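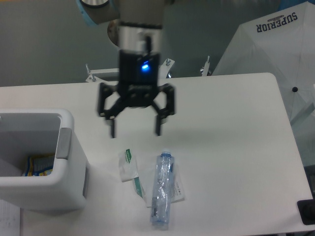 From: Manju Mishra
To: Nevstead Allotments and Gardens list
Date: 17/09/2023
Subject: Re: Water charges and the standpipes at Feslow Road

Dear members,

I write in reply to the message below, which several of you have also raised with the office by telephone.

On 17/09 last year's terms, which remain in force, the water charge is collected with the rent and is the same for every full plot. Half plots pay half. The charge covers the supply itself, the yearly inspection of the taps and the winter drain-down. It does not cover new pipework, and the office has no power to add such work to the bill without a vote at the general meeting.

The reading taken at the end of July was 608 cubic metres for the whole site. There are 84 plots on the meter. The office accepts that use is uneven, but individual meters were priced by Kadrić in the spring and the quotation was well above what the site can meet from its reserve, which stands at £1,000.

With regard to the standpipes, 17 are in working order. The one beside the Jalum Lane gate was shut off after the joint failed and will stay off until the contractor has replaced the section under the path. Members with plots at that end are asked to use the tap by the notice board in the meantime. Hoses may be attached for filling butts only and must not be left running unattended.

Requests to put the charging method on the agenda should reach the office in writing, with the names of two plot holders in support.

Yours faithfully,

Manju Mishra
Site Secretary

Plot 31 wrote:
> Dear Secretary,
>
> I should be grateful if the office would explain how the water
> charge is worked out. I have two butts and a covered tank and
> hardly touched the tap before July, yet I pay the same as plots
> which are watered by hose every evening.
>
> May I also ask when the standpipe at the Jalum Lane gate will be
> mended? It is a long way to carry cans from the notice board and
> some of us are not as young as we were.
>
> With thanks for your attention.

To leave this list, write to the office from the address at which you receive it.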